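March
By Lucía Toledo

Sumathi Palaniappan gathers practice runs for Hurnora, whose software learns kitchen jobs by copying. She steers a simulated arm by hand and every attempt is saved.

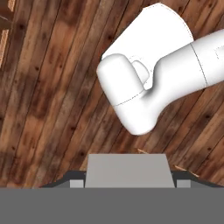 How many runs does one task need? She starts with 20 and adds more where the trained arm hesitates.

"Cupboards take longest," she says. "Both doors have to be open before I count it." 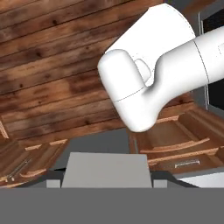 Picture: Hurnora / Sumathi Palaniappan

She keeps the poor attempts too, in a folder called Kotian. "If I only save my best ones, it never learns to recover."
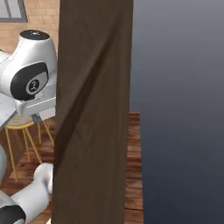

Room changes are the next job. Palaniappan works through 8 layouts, moving furniture between sets. Something as small as the stool with the yellow legs can go in a new spot, and she records again. "Otherwise it learns the room and ignores the task."

Three people check the runs afterwards. Any with a long pause go back to her.
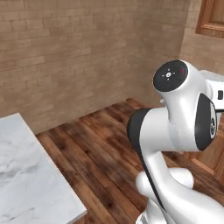
The simulated arm beside the marble-topped table.

She stops at seven in the evening. "After that my steering gets sloppy, and it copies that as well."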